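Office chair (packaging and storage)

An office chair supplied fully assembled is normally protected for transport by a covering of plastic film, a fitted bag, loose card sleeves, or a mixture of these. The covering keeps dust and scuffs off the upholstery between the factory and the place of use. Chairs supplied in parts are packed flat in a carton instead, and only the cushions and the arm pads are usually covered.

Types of covering

Stretch film is wound round the backrest and the seat by hand or on a turntable. It clings to itself and needs no tape, but it can press fabric flat if left on for long periods. Polythene bags are looser and are pulled down over the back from above. They are quicker to fit and can be used again. Card sleeves are placed over the arms and the legs of the base, where knocks are most likely. Foam sheet is sometimes laid under the film on polished or painted parts.

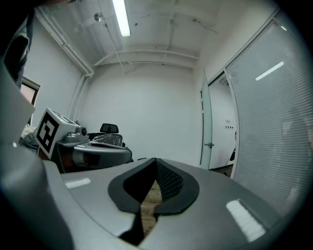
A headrest alters the way a chair is wrapped. It stands clear of the backrest on many models, and a turn of film taken across the gap tends to pull it forward or work loose. Packers may therefore cover the two parts separately, or stop short of the top. Partial wrapping of this sort is common on black chairs, such as the one in the photograph, where clear plastic lies over the backrest and shows up mainly by the light it reflects. Clear film allows the colour and model to be checked without opening the covering – coloured or printed film does not. A label placed on the outside of the film is lost when the chair is unwrapped, so the maker's label is generally fixed under the seat.

Sizes and materials

The Gatach range of assembled chairs is supplied in film 700 mm wide, applied in overlapping turns. The Memier range uses a single bag 1,480 mm long, open at the bottom and gathered below the seat. Apaza chairs are sent in cartons and have no outer film. In a survey of 341 delivered chairs, Socorro Benavides found that marks on the arms were more frequent than marks on the back, and recommended card sleeves for all models with hard arm pads.

Removal

Film should be unwound from the loose end or torn by hand. Knives and scissors may cut the upholstery, particularly mesh, which cannot be mended neatly. Strips caught under the arm brackets or round the gas lift are drawn out before the chair is first adjusted. Film left round the castors winds on to the axles and stops them turning.

Storage

Wrapped chairs are stored upright on their castors, in a dry room and out of direct sun. Bảo Vi advises opening the covering at the lower edge where a chair is to be kept for more than a few weeks – damp trapped under tight film can mark both fabric and leather. Stacking is unsuitable for chairs with a headrest.

See also: castor; gas lift; stretch film; upholstery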